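# The Dilleck Two-Arm Bench Kit

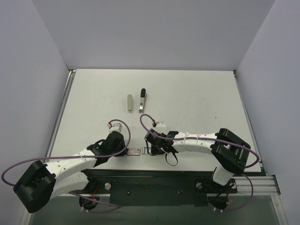 I've been running the after-school robotics club at Uston for a while now, and this is the bench setup I get the most emails about, so it finally has its own page. We build these kits in the club room and sell them to other clubs at cost plus a little for the competition fund. You get two small arms on one long mounting plate, a white square table, and plain walls on three sides so your students' vision code doesn't go chasing somebody's backpack.

The walls were Soon-im Jeon's idea (she teaches the programming half of the club) and I fought her on it for weeks. I thought they'd make the whole thing feel like a shoebox. Well, she was right! Our first-year kids got their object finder working in one afternoon after we put them up, and I've stopped arguing.

## What's in the kit

- Two arms, white links and black motor housings, each with a gripper
- One small camera module per arm
- Black mounting plate, drilled for both bases
- White tabletop and the three wall panels
- Cable set in lavender — yes, you can ask for black
- A bag of zip ties (use them, please)

The finished bench weighs 57 pounds, so get a second person before you move it.

## What we do with it

Mostly desk stuff. Staplers, markers, clips, cards, whatever is in the supply drawer that week. The beginner task is picking up one thing and putting it down somewhere else, and the harder one is passing it from the left gripper to the right. That second one eats up most of February for us, and then the kids take it to the Jellimine student meet. Our best team last season got 17 clean handoffs in a row and I may have yelled.

Flat little things like cards are the toughest. If your group is new, start with something chunky and work down.

## Putting it together

Plan on two club meetings. Bolt the plate down first, then the bases, then run the cables along the arms with plenty of slack at the elbows. Too tight and the arm will tug its own plug out — ask me how I know. The walls go on last.

## Price and ordering

The full kit is $800. If you already own the arms, the table, plate and walls are $245 on their own. Replacement gripper parts come from Jang, and I keep a few sets on the shelf for clubs that are in a hurry before a meet.

Send me your school name and how many students you've got, and I'll write back in the evening, usually after 8.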